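Ticket 278: Flow wrapper stops with "film end" when film hasn't ended
Machine: Flekia horizontal wrapper, line 2
Site: Detthorpe
Status: Closed (see last entry)
Opened by: night shift

Reported fault
Machine stops and shows FILM END. There is plenty of film on the reel. Operator presses reset, machine runs for a bit, machine stops and shows FILM END. Operator has now pressed reset often enough to have opinions about it. Product affected is the small biscuit twin pack. The large pack ran fine on the same machine earlier in the week, which the night shift would like put on record as it means it isn't them.

Entry 1
Checked the reel. It is a reel, and it has film on it. Wiped the film end sensor with a dry cloth, as the manual asks, and checked the plug at the back. Lamp on the sensor steady green. Ran the machine empty at 60 per cent speed and it behaved beautifully, as they do when somebody is standing there with a toolbox. Handed back to production.

Entry 2
Stopped again before I'd got to the end of the corridor. Turned the sensor sensitivity up a notch. Stops became more frequent. Turned it down two notches. Stops became less frequent, but it then failed to notice when the film really did run out, and we wrapped 18 packs in nothing at all. Put it back where it started.

Entry 3
Swapped the sensor for the spare from stores. The spare was in a box marked "good?" in biro. It gave the same fault, so either both are bad or neither is. Put the original back in and returned the spare to its box. Have not altered the question mark.

Rang the Keloler helpline, who supplied the machine. They asked whether we had tried turning it off and on again. We had. They asked whether we had tried leaving it off for longer. We left it off for 11 minutes, during which it did not fault once.

Entry 4
Production asked if we could bridge the sensor out and have somebody watch the reel. Answer is no, and it was no last September as well.

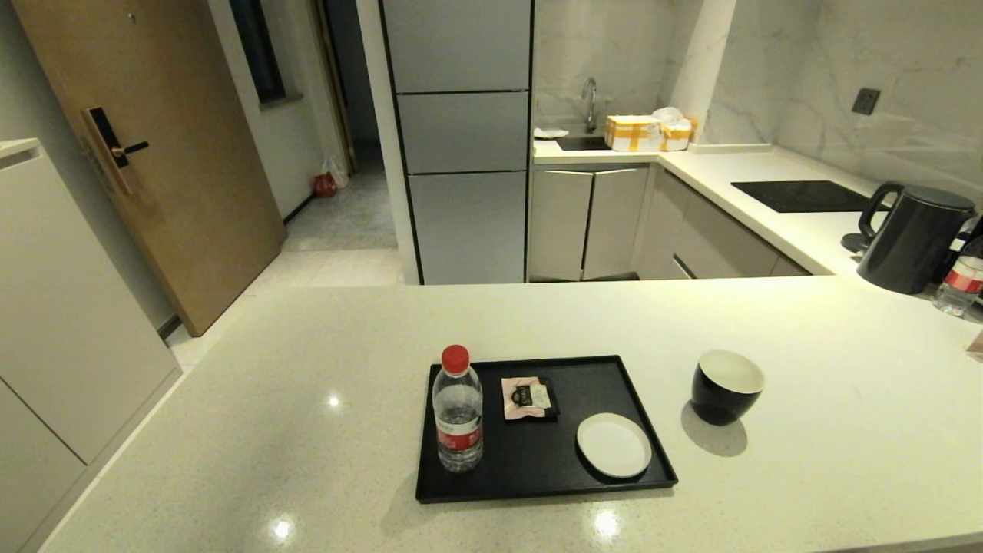 Line Engineering, Detthorpe

Entry 5
Sat with the machine for most of a shift and wrote down where the reel was each time it stopped. Every stop came within a few seconds of the dancer arm hitting its top position. On the large pack the arm hardly moves. On the twin pack the feed is quicker and jerkier, so the arm goes up and down like a pump handle, the film goes slack for an instant, and it drifts off the sensor. The sensor sees no film and says so. I have been rude about this sensor in three separate entries and it was telling the truth the whole time.

Question then was why the arm is bouncing. The reel brake is meant to hold the film back. Pulled a length through by hand and there was next to no drag on it. Brake pad worn down on one side and polished like a church floor.

Entry 6
No brake pad in stores. There is a bin for it, with a label, and in the bin is a pad for the Ginting case sealer, which we sold. Ordered two pads from Keloler. In the meantime wound the brake spring in as far as it will go and dropped line speed from 96 packs a minute to 80. Stops down to one or two a shift. Production not happy about the speed, but less unhappy than before, and I am calling that progress.

Entry 7
19:40, one pad arrived. The other is on back order. Fitted it, backed the spring off to the middle mark, and checked the arm sits level at running speed. Put the sensor sensitivity back to the factory setting, as I no longer trusted my memory of "where it started". Ran the twin pack at 96 for a full shift. No film end stops until the film ended, at which point it stopped and said FILM END, and the operator pressed reset out of habit.

Reply from Piroska Farkas, planning
Can I put line 2 back to full rate on the plan, or is this one of those fixes where I should wait a week?

Reply from engineering
Full rate is fine. Please leave the twin pack off the first hour after a reel change on nights until they've all been shown the spring setting.

Parts used: brake pad x 1, dry cloth x 1
Still to do: second pad into stores when it turns up. Relabel the bin. Add brake drag check to the monthly sheet, under film reel, before the sensor clean. Test the "good?" sensor properly and write either "good" or "bad" on it.
Closed March 19, 2025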